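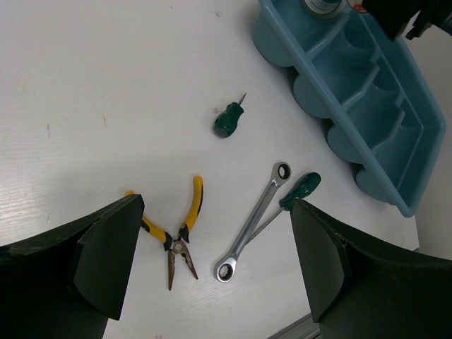

Before you change the finger pads on the Pallau cell, run the arms to the service position and switch off the motor power. Wait until the drives are quiet. The pads are changed after 3000 grasps, or earlier if a tool starts to slip.

## Changing the pads

1. Remove the 2 small screws at the back of each finger.
2. Pull the old pad straight off. Do not bend it.
3. Clean the finger with a dry cloth.
4. Press the new pad on and tighten the screws by hand only.

## Checking the cable
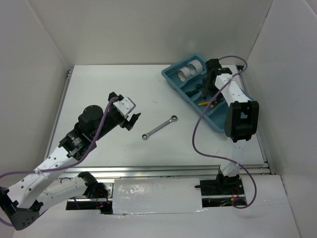 Cable wear is the most common fault on this cell, and we check for it at every pad change. Move each joint slowly through its full range and watch the cable the whole time. It must never become tight. On the left arm the purple cable is held to the white link with a small zip tie, and this tie should be snug but not press into the cable. On the right arm the cable makes a wide loop over the tabletop, so keep that loop away from the tools when you jog the arm.

When both arms pass, put the motor power on, home the cell and start the test program at low speed. Write the grasp count in the Pallau log. If a joint stops with error 6, please call Marisol Chávez before you reset it.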